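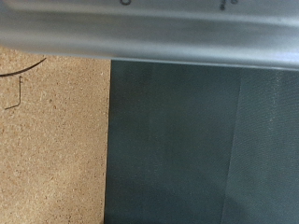

Brushed finish

A brushed finish, also called a grained or satin finish, is a surface treatment in which a metal is given a pattern of fine lines that run in one direction. It is made by rubbing the metal with an abrasive belt, wheel or pad. The result is duller than a polished surface and reflects light as soft bands instead of a clear image. Stainless steel, aluminum, nickel and brass are the metals most often brushed.

Appearance

The look of a brushed surface depends on the direction of the grain. Light that strikes across the lines is spread widely, while light along them is spread very little. For this reason a flat brushed panel may seem to change in brightness as a person walks past it. On a round tube or rod the highlight tends to form a long stripe. Two panels cut from one sheet can look like different shades if one is turned a quarter turn before fitting, and fabricators usually mark the grain direction on the back or on the protective film.

Methods

Most sheet metal is brushed by machine. The sheet passes on a conveyor under a wide abrasive belt, and the coarseness of the belt sets the depth of the lines. Tubes are finished in centerless machines or between belts that wrap part of the way around them. Small parts may be brushed by hand with a nonwoven nylon pad, which gives a finer and less even line.

Oil or water may be used to keep the work cool and carry away dust. A belt that has been used on plain steel should not be used on stainless steel, as iron particles left in the surface can rust. Brushing also removes a thin layer of metal. On plated parts the base metal is normally brushed before plating, or the plating is made thick enough to allow for the loss.

Uses

Brushed metal is common in kitchen appliances, elevator doors, door hardware, watch cases and handrails. It hides light scratches that run with the grain, though scratches across the grain stand out. Fingerprints show on it, in some cases more than on a polished surface, and many makers add a clear coating. Aluminum is often anodized after brushing, and the lines remain visible through the oxide layer.

Funetdale works

The town of Funetdale had a small trade in brushed tubing, centered on the firm of Dong and Fallard. The works supplied handrails and shop fittings, and at its largest employed more than 700 people. Its best-known product was a long-grain rail sold under the name Wunetti, made on a line of 28 belt machines. Kaiwen Lu, a foreman at the works, wrote a short manual on belt dressing that was used to train new operators. The main building closed one April and was later divided into workshops.

Care and repair

Brushed surfaces are cleaned with mild soap and a soft cloth, wiped along the grain. Steel wool is avoided on stainless steel. Light damage can be blended with an abrasive pad of matching grade, using long, straight strokes in one direction — circular rubbing leaves a cloudy patch. Coated surfaces cannot be blended this way unless the coating is first removed.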